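Section 3. Planning the Purchase and the Work Area

3.1 Before You Order

Complete this section before you place an order for the Susodik hand-held gripper set. Most returns to Skundon come from sites that ordered finger pads and mounts before measuring the work area.

1. Write down each task the gripper will be used for. Give each task its own line on the planning sheet (Form C, at the back of this manual).

2. For each task, enter the widest object to be gripped, in millimeters. If the object is soft, measure it both at rest and pressed flat.

3. Decide how many operators will work at the same time. Each operator needs one complete set. Sets are not designed to be shared within a shift.

4. Enter the number of spare finger pairs. Skundon recommends 2 pairs per set for the first year.

NOTE: Printed finger pads are wear parts and are not covered by the hardware warranty. Budget for them under consumables.

3.2 Budget Lines

Prices are those of the Ultberg distribution list dated 14 February 2021. They do not include tax or freight.

Gripper set, complete: 966 dollars
Finger pads, printed, per pair: 70 dollars
Ccori calibration kit: 230 dollars

One calibration kit serves all sets at a site. Sites with two buildings should order two kits, as the kit must be stored in the same room as the sets for at least a day before use.

CAUTION: Do not order pads from an older list. The hole spacing on the mounting lug was changed in September, and the earlier pads will not fit current joints.

3.3 Choosing and Checking the Wall

The reference check in Section 5 is made against a plain wall. Choose the wall now, so that any painting or filling can be entered in the budget.

1. Select an indoor wall in a pale, matte color. Gloss paint gives false readings under overhead lamps.

2. Make two small pen marks, side by side, at the working height of the operator. Any thin marker will do.

3. Open the gripper fully and hold it toward the wall, with the marks centered between the fingers. Do not let the pads touch the surface.
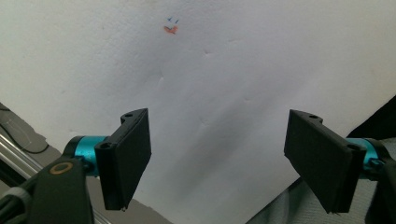 4. Check the light at the position where the operator will stand. If the operator's own shadow crosses the area between the fingers, add a lamp to one side and enter it under site costs.

5. Look over the surface for dents. Shallow dents and a light stipple are acceptable. Fill any hole wider than the pen mark.

NOTE: Wallpaper with a repeating pattern is not acceptable. A painted board may be used in its place if it is fixed at the top and bottom.

3.4 Floor Space and Storage

1. Allow one arm's length of free space on each side of the operator.

2. Keep cables on the side away from the walkway. Extension cables are not supplied and must be ordered separately.

3. Provide one closed shelf per set. The set must be stored with the jaws open and nothing resting on the fingers.

CAUTION: Do not hang the set by its cable or rods.

3.5 Placing the Order

1. Add up the lines on Form C and have the form signed by the person who holds the equipment budget.

2. Send the form to your Ultberg dealer. Keep a copy with this manual.

3. On delivery, compare the part numbers on the finger pads with those on the form before opening the inner bags. Opened bags cannot be returned.

Go to Section 4 for unpacking.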